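3.2 Containers and the rooms they live in

Household sorting is usually studied as a matter of decisions: what to keep, what to wash, what to pretend not to have seen. We were more interested in the container. Of the 170 participants in the Iltside survey, most could describe their laundry basket in detail, including its faults, while few could say with any confidence what was at the bottom of it. MacRitchie's earlier work in Brirton found much the same thing with kitchen drawers, and drew gloomier conclusions.

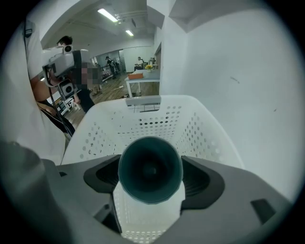 The perforated plastic basket is the plainest member of the family. It weighs little, it lets air through, and it goes on looking respectable long after its contents have stopped. Participants praised the holes for ventilation and then, in the same interview, complained that visitors could see socks through them. We coded these as separate themes (Airflow and Shame), although Gunawardena argued for merging them.

Rooms received less attention from our participants, and perhaps deserved less. Asked to sketch the place where they sorted, they drew the basket large and the walls as an afterthought. Ceilings were left out of all but 7 sketches, and 2 of those turned out to be floors. Yet overhead light matters a great deal to anyone trying to tell navy from black, a task at which our participants were confident and poor.

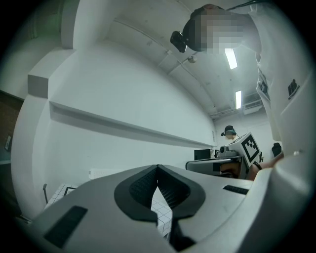 Figure 2. Ceiling with rectangular fluorescent light panels; a long ledge runs along the wall at left.

Lighting was therefore added to the second round of interviews, in January. The new question produced long answers, chiefly about other people's bathrooms, and we return to the usable ones in Section 4.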